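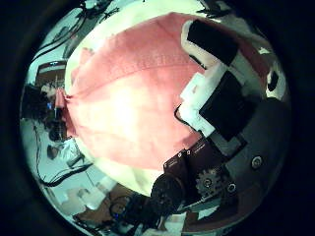

Two hands, one cloth, and a long wait for help with the laundry

February | By the Tranis Weekly newsroom

530 shares | 7 comments

Anyone who has stood over a warm dryer on a winter evening, hunting for the corners of a fitted sheet, has probably wished for a machine to take over. We put that wish to the people at Lumum, a small Tranis company that has been teaching robot arms to handle cloth, and they were kind enough to give us most of a morning and a good deal of coffee.

The short version is that you should hang on to your laundry basket for a while yet. The longer version is more interesting, and a bit more hopeful than we expected when we walked in.

Lumum's project is called Ela, and its goal sounds modest enough: pick up a piece of cloth, find the corners, spread it out and fold it. A grade-schooler can do it, with some grumbling. For a pair of mechanical hands it is a hard day's work, and the team has logged more than 1,000 tries since the fall. Of those, 800 ended with both hands holding the cloth, and 530 ended in something the team was willing to call a fold. They are strict about that word, too, and a lopsided one doesn't get in. 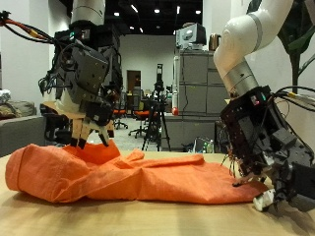

Why cloth is so much trouble

A cup is the same shape every time you reach for it. A towel never is. Drop it twice and you have two different heaps, with the corners tucked away in different places, and a robot has to work out which bit of edge belongs to which side before it can do anything useful. Thin fabric is worse, we were told, since fingers can easily pick up two layers when they wanted one, and then the whole business has to start over. (Readers who have tried to open a plastic produce bag at the grocery store will feel some sympathy here.)

The engineers also talked a lot about touch. You and I can feel a hem slide between finger and thumb without looking down, and we hardly give it a thought. Getting that into a machine is most of what the team plans to spend the spring on.

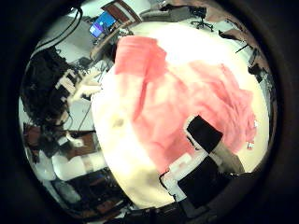
So when could a robot fold the wash in an ordinary home?
Lumum won't promise a date. The company thinks shops and laundries will come first, where the same few items turn up all day long and a person is close by to sort out the muddles.

One such business is already curious. Jatoi, the family laundry across town that washes table linens for restaurants, has offered to lend a corner of its back room for a trial this summer, starting with plain napkins. The owners told us they aren't looking to let anyone go; folding is simply the job that piles up whenever somebody is out sick.

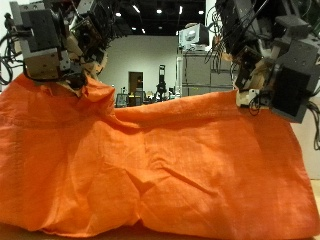
Napkins make a sensible start, being small, square and all alike, and a restaurant can get by if a few have to be done over. Shirts are a long way down the list, and socks, we're sorry to report, are not on it at all. If the trial goes well, Jatoi would like to try tablecloths next, which its staff now fold in pairs, one person at each end.

We'll stop by the laundry once things are up and running and let you know how the napkins look.

Get Tranis news in your inbox every morning at 7. Enter your email to sign up.

This site uses cookies to remember your settings. Accept | Manage choices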